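Re: grasp scoring on dark garments, Pluvodix 3.1

smadigan
Has anyone here gotten the new grasp scorer to behave on black cloth? The release notes claim up to 11 percent fewer misses. I reran 937 episodes and can't find it.

tomas_m
Works for me. Did you retrain on your own clips or use the stock weights?

smadigan
Both. Stock weights are worse. My beef is with the confidence number. On a dark garment with a zipper it reports high confidence at the seam, and I don't buy that it's seeing the seam at all. 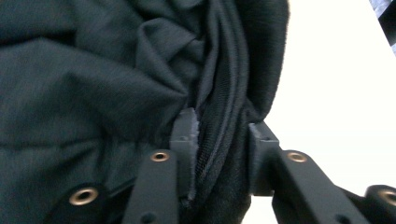 Black fingertips, near-black folds, white background blown out. I think it learned "something between the fingers" and calls that a grasp.

qcao
Disagree. Mask the fingers and rescore. Mine barely moved over 3000 clips.

smadigan
How many of those were dark fabric?

qcao
Fair. Mostly towels.

tomas_m
Lock the exposure before you blame the model.

smadigan
Locked since November. I'll run the mask test tonight, but I'm not expecting much.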